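Garment care notebook – Kirnis House, linen and uniform room
August, entry opened 13:40

Purpose of entry: to record the folding method now in use for dark everyday garments, and to note open points for colleagues at the Drorkia site before the shelving order is placed.

Stock on hand at the start of the afternoon was 56 garments, all from the Arai delivery. The shelf inserts measure 200 mm across the front. A folded garment wider than this has to be turned on its side, and the stack then leans.

Method as currently written:

Empty the bag at the left end of the white table and take one garment at a time. Find the waistband or the collar before doing anything else. On navy fabric the seams are hard to read under the ceiling light, and it is quicker to feel for the hem than to look for it. Lay the garment along the back of the table, bring one long side over the other, and draw the two ends apart until the worst of the creases have gone. Smooth from the center outward. Fold in thirds and place on the tray.

The former instruction called for a full shake before laying out. This has been removed. It raised lint, which settled on the next item, and the result on the shelf was no better.

Cloth on the table and at close range:
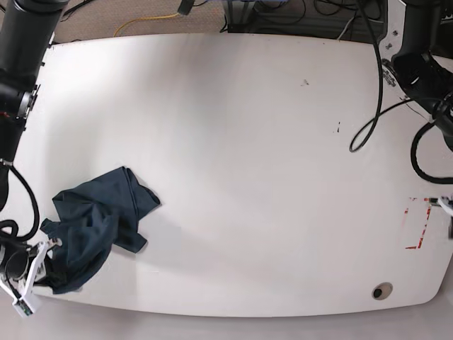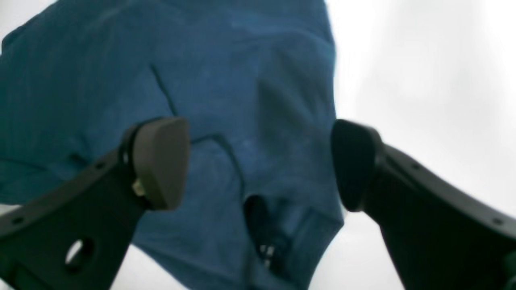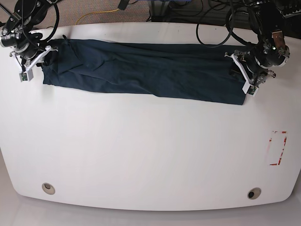 Widths were checked on the first tray only. Most were within the insert. The heavier items came out too wide when folded in thirds and were refolded in quarters, which makes a thicker block but one that stands up by itself. The written method should probably give both folds and leave the choice to whoever is at the table.

Lint roller refills (Drarnari, order line 1243) are nearly finished. One further box is requested.

Open points:

Whether garments with a drawstring should be tied before folding. Current practice is mixed.

Whether the tray should stand at the right end of the table. It is presently on the cart behind, and each finished item requires a turn – a small matter, but tiring by late afternoon.

Drorkia to confirm the depth of their shelves. The width alone is not enough to settle the order.

Remaining bags moved to the lower rack. Entry to be continued after the next delivery.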